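私たちについて

「つみきの部屋 プロンドロウ」は、子どもと大人が積み木で遊ぶための小さな教室です。英語の表記は Plondlow です。建物の二階にあり、靴を脱いで上がっていただきます。対象は一歳半から小学校低学年までですが、中学生が弟や妹についてきて、そのまま一時間ほど積んで帰ることもよくあります。

## はじまり

教室を開いたのは、代表のヴァルテル・ミュクレブスト（Valter Myklebust）です。ノルウェーの海沿いの町で育ち、家具の修理を仕事にしていました。日本に来てからは輸入家具の店で働き、そこで売れ残っていた積み木を一箱引き取ったのが最初です。店の名前はオーベリ（Åberg）といい、いまはもうありません。引き取った箱には説明書がなく、足りない色もありました。近所の子どもたちに貸したところ返ってこなくなり、それなら遊ぶ場所を作ったほうが早いということで、月に二回、集会所の和室を借りて会を開くようになりました。

畳の上では高く積めません。少し歩くと揺れるからです。これは最初の会でわかったことで、そのあと机を使うようになり、机を置ける場所を探しているうちに現在の部屋が見つかりました。前は編み物教室だったそうで、壁の低いところに毛糸をかけるための釘が残っています。いまは子どもの帽子かけになっています。

## 教室でしていること

時間は一回五十分です。はじめの十分は何も言わずに好きに触ってもらいます。そのあと、その日の題をひとつ出します。題は「二つだけで積む」「ずらして積む」「となりの人と同じものを作る」といった短いもので、できてもできなくても先へ進みます。残りの時間はまた自由です。最後の五分で片づけをします。

よく聞かれるのは、何歳で何個積めるようになるのか、ということです。私たちは個数の記録をとっていません。一歳半のお子さんは、積むより倒すほうに時間を使います。二歳を過ぎると、置いたあとに手を離すのがゆっくりになります。三歳くらいから、上の積み木の向きを自分で直す子が出てきます。どれも個人差が大きく、早い遅いを保護者の方にお伝えすることはしていません。

題のなかで一番長く続いているのは「二つだけで積む」です。大人が見ると簡単すぎるように思えますが、下の積み木をどこに置くか、上をそろえるか少し回すかで、出来上がりはずいぶん変わります。ぴったり重ねたい子は何度でもやり直しますし、回して置いて満足する子もいます。色の組み合わせにこだわる子もいて、同じ二つを家でも積みたいと言われたときは、次の回まで貸し出しています。

クラスは次のとおりです。

- **ちいさいクラス**（一歳半〜二歳） 保護者と一緒に机につきます。使う積み木は一人二つから始めます。
- **なかのクラス**（三歳〜五歳） 保護者は窓側の椅子で待てます。途中で呼ばれたら来てください。
- **おおきいクラス**（小学一年〜三年） 図面を描いてから積む回と、描かずに積む回が交互にあります。
- **大人の日** 月に一度、二月だけはお休みです。飲み物の持ち込みができますが、机には置かないでください。

## 積み木のこと

教室にある積み木は全部で884個です。年に一度、全員で数えます。前の年より減っていることが多く、増えていた年も一度だけありました。よその家の積み木が混ざっていたためで、持ち主はまだ見つかっていません。

中心になっているのは、木工所トゥルネリア（Turneria）に作ってもらっている木の積み木です。角を少し落としてあり、塗装はつやを抑えています。つやのある塗装は見た目がきれいですが、重ねたときに滑りやすく、ちいさいクラスでは使いにくいものでした。試作のときに何種類か塗り比べてもらい、いまのものに決めました。

やわらかい積み木も置いています。床に落としても音がしないので、初めて来たお子さんにはこちらを先に出します。軽いぶん袖が触れただけで動くので、おおきいクラスの子にはかえって難しいようです。

色は21色あります。番号で管理していた時期もありましたが、子どもたちは番号を覚えず、「うすいあお」「ももの色」と呼ぶので、箱の札もその呼び方に書き換えました。札の字は、おおきいクラスの子が書いたものです。ときどき濁点が抜けていますが、そのまま使っています。

## 机のこと

机は長いあいだ木のものを使っていました。天板に傷がつき、そこに積み木の角が引っかかるようになったため、白い折りたたみ机に替えました。選ぶときに見たのは、表面がなめらかなこと、強く光らないこと、大人が二人で運べることの三点です。白にしたのは、淡い色の積み木でも形が見分けやすいからです。影が出るので、積み木の向きも確かめやすくなります。

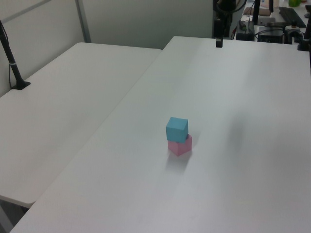
机の上に一度に出す数は、少なくしています。箱ごと出すと、子どもは箱の中をかき回すことに夢中になり、積むところまで行かないことがあります。二つ出して、足りないと言われたらもう一つ出します。保護者の方からは少なすぎませんかと言われますが、多くのお子さんは二つのままで十分に時間を使います。

机の使い方で、みなさんにお願いしていることがいくつかあります。

- 机にひじをついたまま積まない
- となりの人が積んでいるあいだは机を押さない
- 倒すときは「たおすよ」と声をかける
- 落ちた積み木は、終わってからまとめて拾う

最後の項目は、拾おうとして頭をぶつける子が続いたので加えました。

## 手入れと片づけ

木の積み木は、固くしぼった布で拭いて、風の通るところに並べておきます。直射日光に当てると色が変わるため、カーテンは閉めておきます。やわらかい積み木は、ぬるま湯と中性洗剤で洗い、完全に乾いてから箱に戻します。口に入れたものは別のかごに分けてください。恥ずかしいことではないので、遠慮なくかごに入れていただければ助かります。

欠けた積み木はトゥルネリアに送り、削り直してもらいます。戻ってくると少しだけ小さくなっていて、それを好んで上に載せる子がいます。

## 参加のしかた

体験は一回1,000円で、おひとり一度までです。きょうだいで参加される場合も、料金は人数分いただきます。予約は教室の受付、またはお問い合わせフォームからお願いします。フォームの仕組みはヒナンス（Hinance）の予約サービスを使っており、確認のメールが届かないときは迷惑メールの欄もご覧ください。

持ち物は、すべりにくい靴下と飲み物だけです。ベビーカーは一階の階段脇に置けます。駐車場はありません。

見学は、どのクラスも最初の十分を除いていつでもできます。机のそばに立つと子どもが手を止めてしまうことがあるので、窓側の椅子に座ってご覧ください。

最終更新：2023年7月22日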